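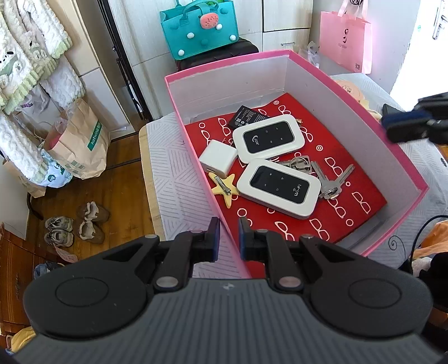
Seven good examples beat a hundred sloppy ones, according to the Tekin side, and I was told so again on this morning's call. Fine. I'd like to see the seven. What I have is 303 clips of small things and a pink box, and a request for more of the same by November, on the grounds that more will fix it.

2/6/24

Notes for whoever picks up the storage task after me.

Counts first, as they stand in the Lanex sheet: 729 clips recorded across all the storage tasks, 303 of them for the pink box. The sheet calls every one of them "good." I don't believe a column where every row says the same thing. I went through a stretch of it with the sound off and marked my own yes/no next to it before looking at the label. We disagreed often enough that I stopped trusting either of us.

Main trouble is where a clip ends. One operator stops when the fingers open. Another stops after backing away from the box. A third waits, nudges the thing a bit straighter, then stops. To the learner those are three different jobs. Steria's instructions say "end when the task is complete," so everybody is following them.

Second trouble, the things themselves. Keys on rings shift under their own weight whichever way you hold them, and two clips of the same bunch hardly match. The Wi-Fi routers are easy and I suspect we're flattering ourselves with them: flat, stiff, white, two good sides to squeeze. The star hair clip is small enough that half the operators pinch across the metal and half go for the points. I've asked for a note on which. No notes yet.

Layering also matters more than the plan allows. Once one router is resting on something else, taking it out is a different problem from taking it off the cloth, and the sheet has the same task name for both. I've split it into "on cloth" and "on item" in my copy. Plornirent's importer may choke on the extra field. Their problem until they tell me otherwise.

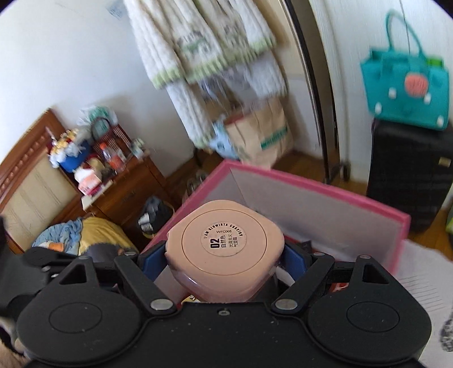 The cushion compact I'd keep in the set, with reservations. Rounded corners, so a grip that's slightly off can let it turn between the pads – or not, depending on the hand. And there's the question of which way up. We never wrote down whether lettering side up counts as a different start from lettering side down. I think it should. The reply I got was that the model will sort it out. I've heard that about gloves, cables and spoons, and it sorted out none of them.

Also not convinced by the room argument. The claim is that working among somebody's shoes and shopping bags gives us variety for free. Maybe. But if the box stays put and only the view behind it changes, I'd call that wallpaper. Move the box. Turn it. Put it on the floor for a while.

To do:
Write an end rule with the finger opening as the cut, and try it on 2 operators before sending it round.
Relabel the pink box clips, two people, no peeking at the old column.
Hold back one object completely and test on it. I'd vote for the keys – they'll embarrass us soonest.
Ask Steria who filled in "good."

Not recording anything new on this task until the end rule is settled.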